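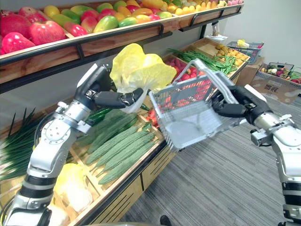 May 11, 2019

Went to the talk on no-dig gardening at Furnby after all. Mitsuko had been on at me for weeks, and she paid for both tickets, so I couldn't very well stay home with the crossword.

The speaker was a man called Isamu Uchida who gardens on the side of a hill and has apparently not put a spade in the ground for 20 years. Good for him. I have dug my beds every fall of my adult life and things come up in them. He showed two plots side by side, dug and not dug, and the second one had bigger cabbages. One year, one pair of plots, and he picked which cabbages to weigh. I asked whether the dug plot got the same compost and he said "more or less." Mitsuko kicked my ankle.

He also read from a gardening manual he says was printed in 1748, to show that people knew all this long ago. What he read was a paragraph on not walking on wet clay. I could have told him that for free.

To be fair to the man, the part on slugs was sensible. Go out after dark, pick them off, don't buy anything. I've been doing it in the rain with a flashlight and an old yogurt tub since the lettuces went in.

The compost is where the money comes in, of course. He wants it spread thick over everything, and there was a table at the back where Lærke Overgaard was taking orders for Maruyama bags, 8 to a pallet row or however they stack them. Mitsuko ordered. I worked it out on the back of the program and for what it would cost me to cover my beds I could eat store vegetables until Christmas. When I said this to Shinji in the parking lot he told me it wasn't about the money. It never is with people who have already paid.

Home by five. Watered the beans. The east bed is still sulking and I don't know why – same seed, same soil, same sun until three. Sachiko Matsuda thinks it's the roots from next door's maple, and she may be right, though she also thinks the moon has something to do with carrots.

I've told Mitsuko I will leave one corner undug this fall, the bad corner by the shed where nothing grows anyway. She says that isn't a proper test. I said it's as proper as his was. She's coming over to measure it out with string and I suppose I'll have to let her.

Must call about the gutter. Knee bad again tonight, and no, I don't think it's from digging.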